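玩具检查表:汉堡拼装台(过家家区)
地点:Mullent 活动室 检查人:Dagný Kragh 复核:Jonas Oberholzer
日期:2018年5月23日

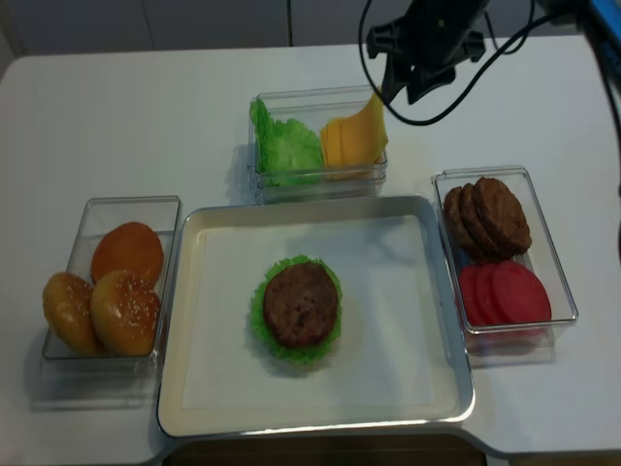
这套汉堡是全屋最受欢迎的玩具,所以我每次都先查它,查起来也特别开心!表里"合格"就是可以直接给孩子玩,"留意"就是能玩,但下回要再看一眼。

一、托盘
四边卷边和圆角有无毛刺:合格。用指腹整圈摸过,很顺滑。
垫纸是否平整、干净:合格。垫纸这个主意真好,脏了换一张就行,请继续用白纸,别用带油墨的广告纸。

二、透明塑料盒
盒边有无裂口:合格。
盒底是否打滑:留意。桌面一擦湿就容易滑,擦完请等干透再摆。
分装是否方便孩子拿取:合格,而且非常棒!面包单独一盒,生菜和芝士一盒,肉饼和番茄一盒,小朋友自己就能找到。

三、食材配件
面包(带芝麻的重点看):合格。芝麻用指甲刮过,没有掉粒。
生菜花边:留意。褶皱最多的地方最容易被咬,也最容易藏灰,请用软刷顺着褶子刷。
肉饼表面纹理:合格。摸着粗粗的,孩子们爱极了。
芝士片:合格。有点翘角,不影响叠放,压在书下过一夜就服帖了。
番茄片:合格。边缘无起皮。
小零件筒测试:合格。所有配件都放不进筒里。

四、清洁与收纳
温水加中性皂液清洗,每周2次。
收进 Thaler 柜,编号469,盖子朝上。

Jonas 补记:生菜我又拉了一遍,很结实,同意留意即可。11月复查时想把 Idham 那套披萨也一起查,太期待了!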